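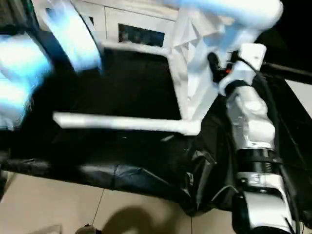
samley_porchlight wrote:
Welcome to the thread, and I'm so glad you asked, because I went through the very same worry last spring with my nephew! A plea agreement is signed by the two sides, but the judge still has to accept it, and in Cludley County that can take a good while. They order a presentence report first, and ours took nearly 4 months to come back.

koltard_mom2 wrote:
Thank you, that helps more than you know. His lawyer keeps saying "range" and I keep hearing the low number, I guess. If the agreement says 4 to 6 years, can the judge still go over that?

oldbenchwarmer wrote:
Depends on how it's written. If the range is binding and the judge doesn't like it, your son should get the chance to take his plea back. If it's only a recommendation, the judge can go higher. I'd have to disagree a little with porchlight on one thing, too. The report isn't always ordered after the plea. Over in Samley they sometimes start it early.

samley_porchlight wrote:
Well, I live in Samley and they sure didn't start ours early, but maybe it depends on the courtroom (or the mood of the clerk, bless her). Either way, koltard_mom2, ask the lawyer which kind of agreement it is and have him show you the paragraph.

koltard_mom2 wrote:
I will call in the morning. Do letters from family do any good? My sister wants everybody at church to write one.

bajwa_road wrote:
I'd keep it to 3 or so, from people who really know him. A big stack gets skimmed.

oldbenchwarmer wrote:
Don't see the harm in more, myself. Our judge read every one and mentioned 2 of them out loud. Just send them through the lawyer and never straight to the judge.

samley_porchlight wrote:
Yes, through the lawyer, please! And do come back and tell us how the call went, I'll be up late with my tea anyhow.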